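Sim scene checklist, living room set, with my comments
Pinen navigation stack, run in the Lorngate simulator
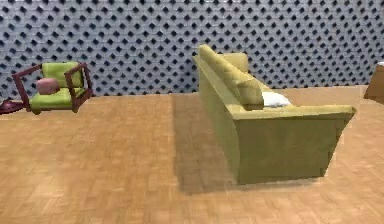 Jul 14, 2023

I go through this before I let the planner loose on any new room, and I've typed my comments in under each line as I went. Pass means pass, Hold means I want it fixed before the overnight batch, and Note means I just felt like talking. The room is the living room from the Trolidville apartment pack, loaded fresh, no agent spawned yet.

1. Scene loads with no missing assets
Pass. Sofa, green armchair, walls, floor, all there. The log had two warnings about texture sizes and I've stopped caring about those (they've been there since February).

2. Floor is one closed surface, no gaps or steps
Pass. I dropped the test sphere 300 times at random spots and it never fell through. Last version of this pack had a hairline gap that ate the sphere every so often, so I was pretty happy to see this one hold!

3. Collision shapes match what you see
Hold. The armchair is the trouble. It has an open frame, slim bars at the sides, and the collision shape is one fat convex blob around the whole thing. That's safe enough for a base that stays on the floor, but our arm tests reach through gaps like that and the planner will swear up and down that the gap is solid. Needs a proper decomposition. The sofa is chunky enough that the blob hardly matters, although the armrest tip flares out at the corner and I'd like the shape to cover all of it.

4. Loose items are separate objects
Note. Pillow and cushion on the sofa, pink cushion on the armchair. All three have their own IDs and I can move them in the editor. The white pillow is set to static, though, and I don't think anybody meant that. I flipped it to dynamic in my copy and will send the change with the rest.

5. Things at rest stay at rest
Pass after a retry. Ran 800 physics steps with nothing touching anything. First go, the pink cushion crept sideways the whole time like it had somewhere to be. I bumped up the friction, ran it again, and it stayed put.

6. Costmap agrees with the room
Hold. The stretch between the armchair and the sofa is wide open, and the costmap ought to show it wide open too. Mine had a smear of cost down the left side of the sofa. I chased it for most of the morning! The sofa drops a brown shadow on the floor right along there, and our floor segmentation was calling the darker boards "obstacle, low." Depth says flat, color says scary, and the fusion step was letting color win. I turned the color weight down and the smear shrank but didn't go away. Please don't paper over this by shrinking the inflation radius. I know it's tempting.

7. Localization holds up against the walls
Hold, and this is the one that bugs me most. That diamond wallpaper is a repeating pattern and our feature matcher can't tell one diamond from its neighbor. I drove the camera sideways along the wall and the pose estimate hopped over by a whole repeat, perfectly confident, 14 times in one pass. There's no picture or window on that stretch for it to grab onto either. Options I'd try, cheapest first: lean harder on wheel odometry when the matches look too alike, use the furniture edges as landmarks, or swap the wallpaper for half the runs so we at least know how much of the failure is the wall. I'd keep it in the other half. People do put up wallpaper like that.

8. Lighting and reflections
Note. There's a paler shiny patch on the boards. Depth is simulated, so it doesn't care, but a real sensor might, and I'd love for somebody to switch on the noise model before we get cocky about our numbers.

9. Stop command works from every planner state
Pass. Spawned the base at this point, sent stop while idle, planning, driving, and recovering. It halted each time, and Pap (our little watchdog process) logged all of them. Killing Pap mid-drive also stops the base, just like it should.

10. Seed and config are saved with the run
Pass. Seed 3613. If you rerun with a different seed, write it down in the config and not on a sticky note. I say this as the person with the sticky notes.

Where that leaves us: items 3, 6 and 7 are on hold, so this room stays out of the overnight batch. The pillow and friction changes are in my branch. I'll redo 6 once the fusion weights are sorted, and somebody else is welcome to take the armchair.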